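30 September 2023

Day 11 of the no-bread business. Audrey-Anne MacLeod swears by it, but then she swore by the magnets as well. Her leaflet from the Sillum clinic says I should be "lighter in mood" by now. I was short with the man at the Campbell Street post office and slept badly again, so I can't say I've noticed.

Weighed myself after lunch, which you're not meant to do. Same as in March. The powder was £37 and tastes of envelopes. Audrey-Anne says the body holds on before it lets go. Hers has been holding on for five years.

Rain all afternoon. Rang Brotville about the gutter, no answer. Had soup, thought about crusts.

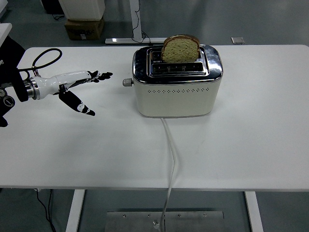
Will I see out the month of it? I doubt it, there's a loaf in the freezer and I know which drawer.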